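About Prendham Bench

Hi, and welcome! I'm the person behind Prendham Bench, and most days I'm also the person under the bench looking for a screw. I try out grippers, robot arms, cameras and controllers for people who have to buy them and would like to hear from somebody who has used the thing first. I don't sell hardware and I don't take a cut from anyone who does.

I started in a November, in a rented unit in Drosholm with one secondhand arm and a stack of fingers I'd printed myself (most of them snapped). A bakery supplier down the road asked me whether a two-finger gripper could handle their packaging or if they needed suction. I spent far too long on the answer, wrote it all up, and they passed it on to a friend. That's pretty much still how people find me.

The kitchen table

My favorite test, and the one I get the most mail about, is a small kitchen setup. Fruit, cups, dishes, a toaster oven, all on a plain white top. Every gripper gets the same jobs with the same things, and I watch from overhead so I can see how the fingers come in and what they block on the way.

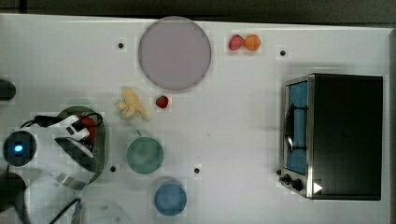

White fingers over the green dish, kitchen table test.

I like kitchen things because they're awkward! A banana has no good side to grab. A strawberry tells on a gripper that squeezes too hard, and a cup handle is a tiny target when you're coming down from above. A full comparison is 400 picks per gripper, and I log every one, including the ones I'd love to forget. The best score on my table so far is 631 points on my own scale, which I made up in Drosholm and have been stuck with ever since.

Cameras and cables get marked too. I've had lovely grippers lose points over a cable that wandered into the view at the wrong moment, and I've had a so-so gripper do really well with a tidy mount and a camera in a sensible spot. If you're shopping, please look at where the cable goes before you look at the brochure. I learned that one slowly.

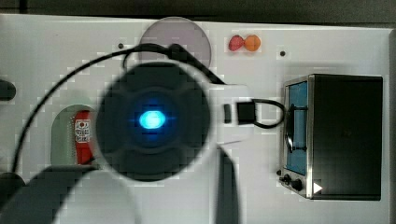
3 min read

From overhead, the wrist can cover a lot of what you care about. With a dark round housing and a bright blue light parked over the table, there's a canister half tucked away behind it and part of the plate gone too. So I score what the camera can still see at each step, and I write down where I'd move it if the arm were mine.

What I do for clients

Mostly side-by-side trials. You tell me what you need to pick up and send me a box of it, and I'll run it on two or three setups and send back the logs, the video and a plain write-up. I also do controller swaps (same arm, same fingers, different brain), and those are sneaky fun - the differences show up in places I'd never have thought to check. My longest write-up ran to 173 pages for a parts sorter in Trevaskis. I'm sorry about that one. They're usually a lot shorter.

Where to find me

The bench moved to Mustivthorpe when I ran out of floor. Visits are fine, just write first so I can clear a chair.

Page last updated Aug 1, 2020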